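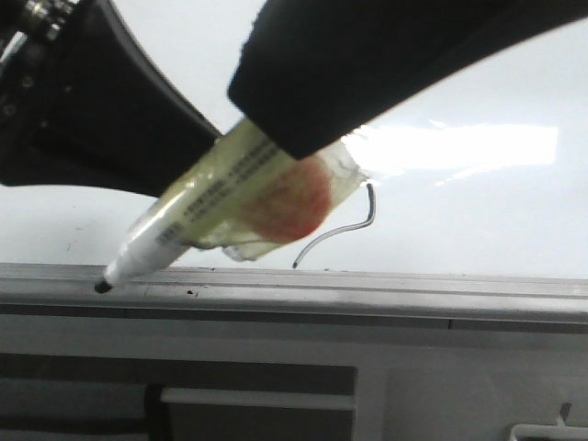

5. EQUIPMENT PLANNING AND COSTS

5.1 Grippers and consumables

The whiteboard writing task was costed separately from the rest of the Gastamine program because its spending pattern is different. The arm is a single capital item. Fingers, pads and markers are bought again and again, and in the February budget they had all been placed under one line for general supplies. We moved them to a line of their own, with a ceiling of $1000 for the year.

Markers are cheap, but the grip depends on what is wrapped around the barrel (Figure 2a). We priced purpose-made sleeves from Stimon at $76 a set and compared them with film and tape already in the stores cupboard. The sleeves were left off the first order. Finger pads were kept on it, as the supplier's delivery times were too long to wait for a failure before ordering. 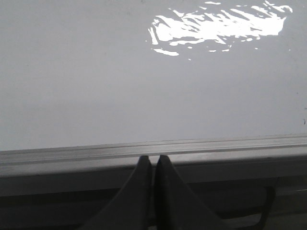

Sirnis advised that a second set of fingers should be purchased with the arm, on the grounds that a later order would attract its own freight charge and a minimum spend of $100. We accepted this advice. The spare set is now treated as part of the capital purchase and has been taken out of the consumables line.

5.2 Lighting and cameras

Overhead light produces a bright patch of glare on the writing surface, and it shows from the wrist as well as from the fixed camera (Figures 2b and 2c). Where a stroke runs through the patch, part of it is washed out. Two remedies were considered: a diffuser for the existing fittings, or a replacement board with a matte finish. The diffuser was the lower quote and needed no change to the tray or the mounting, so it was placed first in the purchasing order. The board is held over to the next budget.

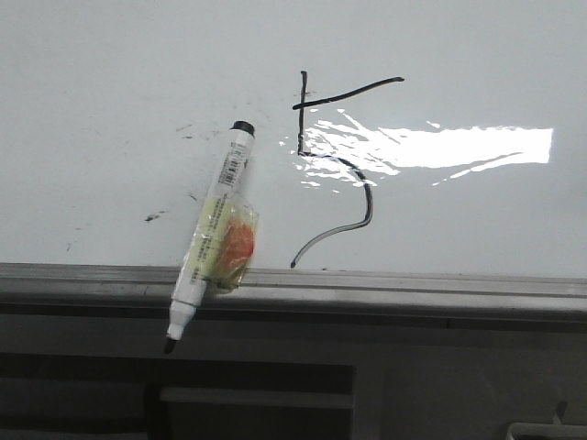

Figure 2. Whiteboard writing task. (a) Wrapped marker held between the gripper fingers. (b) Wrist view, fingers nearly closed in front of the rail. (c) Character on the board, with the marker leaning on the tray.

A reviewer of the draft plan asked whether the matte board should come first, given that a diffuser would be of little use if the task were later moved to the Saavedra building. The point is a fair one. Our order of purchase assumes that the cell stays where it is, and laboratories expecting to relocate should price the board at the outset.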